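The white table was a mistake. I bought it in February, in the Willcombe clearance, with 50 quid off, and have been scrubbing it ever since.
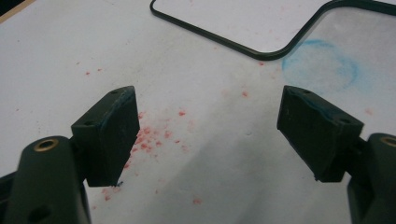 Red, the full range

Small specks, mostly, and the odd smudge. I blame the marker with the red cap, which lives by the white board and answers to no one. Three sprays tried so far.

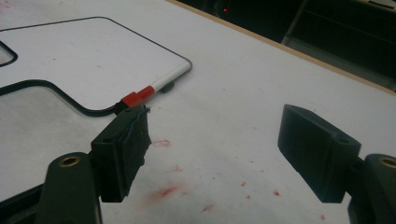

The wooden edging, mind you, I still like. Next up is bicarb - my standards are slipping - and after that a tablecloth.

8 comments | 522 shares

Recent posts
Lunch at Diệp
Prenmont by bus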